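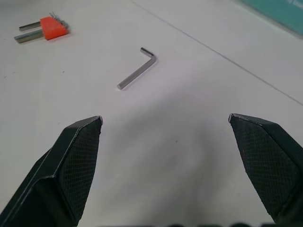

How to read your first sports manga in Japanese

I get asked this more than anything else on the site, and I love being asked it! If you can read hiragana and katakana, know a bit of basic grammar and have a soft spot for stories where a match takes nine chapters to finish, you are ready to start. You will be slow, you will miss jokes, and you will have a lovely time.

I started with a rowing series called Mernora, mostly for its cover (a boat, a storm, a very cross-looking girl with an oar). I knew nothing about rowing and had picked a book full of technical talk, so I gave up in chapter two. What follows is the way I'd do it now, with a lot of help from my friend Valbona Georgiev, who reads far more of these than I do.

Choosing a series

Pick a sport you already follow. If you know how a tennis set works, you can guess half of what the commentator is shouting before you have looked up a single word. Baseball, football, tennis, volleyball and basketball all have plenty to choose from, and many of the words are borrowed from English and written in katakana. Say them out loud and they'll often click. サーブ is serve, パス is pass, ゴール is goal.

Next, check for furigana, the small kana printed beside the kanji to show how they are read. Manga aimed at younger readers nearly always has it, and much of the shonen and shojo you'll come across does too. Series for adults often leave it out, or give it only for names and rare words. Look at a sample page before you buy anything.

School stories make a good first book. The talk is casual, the same people say the same kinds of things, and training scenes are wonderfully repetitive. By the end of one volume you'll know the words for practice, captain, club room and "one more time!" for life.

What you'll need

Volume 1 of your series, on paper or on a screen
A dictionary app that lets you draw kanji with a finger
A notebook or flashcard program
Sticky tabs if you're reading on paper

I use Cropper for flashcards, as it lets me clip a single speech bubble and put it on the front of the card. A plain notebook is fine as well. I buy my paper volumes second-hand from Comex, which has a whole bay of sports series at the back, and my digital ones from Rakania. Do try the free sample chapters first if your shop has them.

Your first session

Set a timer for 30 minutes. I know that sounds strict, but the first chapter is the hardest one in the book (new names, new school, usually a flashback) and it's easy to wear yourself out.

Step 1. Go through the whole chapter without looking anything up. Right to left, top to bottom, just following the pictures. Work out who is who and who is annoyed with whom.

Step 2. Go back to the first page and read the speech bubbles properly. Look up a word only if you've seen it twice or if the page makes no sense without it.

Step 3. Leave the sound effects alone. They're huge and tempting, and half of them aren't in your dictionary. You'll soon pick up the common ones from what's happening around them — a ball hitting a glove, a crowd going silent, a heart thumping.

Step 4. Write down no more than ten words. Put the whole sentence with each one, plus the page number.

Step 5. Stop when the timer goes, even in the middle of a rally. Especially in the middle of a rally! You'll be desperate to get back to it.

Once that feels comfortable, move up to 60 minutes, or do two shorter sessions if you read better in bits. I still do shorter ones on work nights.

Getting through the match scenes

Matches look frightening and are often the easiest pages. There's less talk, and what there is tends to be short. Three things trip people up.

Counters. Scores, innings, sets and people are all counted in different ways. Make one page in your notebook for your sport's counters and keep adding to it. In baseball, for instance, 回 is used for innings, so 三回 is the third.

Shouted speech. Players drop particles, stretch vowels and swallow the ends of verbs. If a word won't turn up in the dictionary, try saying it slowly and putting the missing bits back.

The person in the stands who explains everything. Nearly every series has one, and their bubbles are packed with kanji. Skim them the first time. If you know the sport, you know what they're saying already.

Keeping going

Read volumes 2 and 3 of the same series before you try anything else. The author's habits carry over, the cast carries over, and so does nearly all your vocabulary. I noticed the difference partway through my second volume, when I laughed at a joke before I'd thought about what language it was in.

Reading with someone helps too. Valbona and I swap one favourite panel per chapter, and Juniper Lindqvist, who joined us in March, has us reading the commentator's lines aloud in proper commentator voices. Very silly, very good for your pronunciation.

As for Mernora, I went back to it with a list of rowing words taped inside the cover. I'm on volume 3 now and she is still cross.

Last updated 5th September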